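Product Review: Volladen Hand-Held Gripper Pair
Reviewed by Shahnaz Ekanayake, Equipment Evaluation Office
2 Jul 2024

The Equipment Evaluation Office was asked to determine whether the Volladen hand-held gripper pair is suitable for recording two-handed tasks at our site. The pair was compared with the Maltov set that the office has used since it opened. Both products were tested at the same bench by the same three operators, and neither supplier was present.

Scope of the trial

Each operator completed 200 recordings with each product, divided among lid handling, container placement, and moving items in and out of a wire basket. A recording was accepted if both jaw positions were logged from start to finish and the two streams agreed in time. Recordings in which an operator dropped an object were kept, provided the data were complete. All sessions were captured through Workeo, the software already licensed to the office.

Build and handling

The Volladen grippers are held by an upright handle, and the jaws point inward toward the center of the bench when the forearms rest naturally. All three operators preferred this arrangement to the Maltov pistol grip, which requires the elbow to be raised for low objects. The thumb has a clear resting place along the upper side of the handle. Operators with smaller hands had to shift their grip to close the jaws fully, and Volladen does not offer a second handle size.

The jaw fingers are short. This is an advantage with flat objects, as the operator can judge the closing point without leaning forward. It is a disadvantage with deep containers, where the body of the gripper meets the rim before the fingers reach the contents. The Maltov fingers are longer and performed better in that part of the trial.
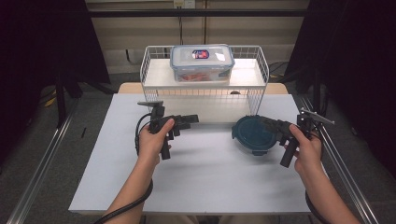 Cabling is the main weakness of the Volladen product. Each gripper has its own cable leaving the rear of the body, and during tasks that require the hands to cross, the cables caught on one another often enough to interrupt the work. Two operators asked for sleeve clips after the first session. The office bought these separately, and they should in our opinion be included in the box. The Maltov set is also wired, but its cables are thinner and leave from the base of the handle.

Both Volladen grippers accept a plate at the top for a camera or tracking marker. The screws held well throughout the trial. The plates do add height, and operators working close to the basket needed a short period of practice before they stopped striking its upper edge.

Recording quality

The Volladen pair produced an acceptance rate of 92 percent. The Maltov set produced 80 percent, with most rejected files showing a drift between the left and right streams. No such drift was found in the Volladen files. Most of its rejected recordings were traced to a connector that had worked loose at the controller, and a locking connector would be a welcome change.

Setup with Workeo was straightforward. The pair was recognized on first connection, and calibration consists of opening and closing each gripper fully before the session begins. An attempt to use the older Okabe controller was abandoned, as it supports only one gripper at a time.

Documentation and support

The printed manual covers assembly and calibration adequately. It says very little about cleaning, and the section on replacement jaw pads refers to a part number that the supplier no longer stocks. Volladen answered our written inquiry within two working days and supplied the correct number. The pads are rated for 1,000 hours of use, a figure this trial was too short to test.

Recommendation

The office recommends the Volladen pair for general tabletop recording. The Maltov set should be kept for work inside deep containers. Departments placing an order are advised to request spare jaw pads at the same time and to budget for sleeve clips. Requests to borrow the evaluation units may be sent to the office in writing through the end of July.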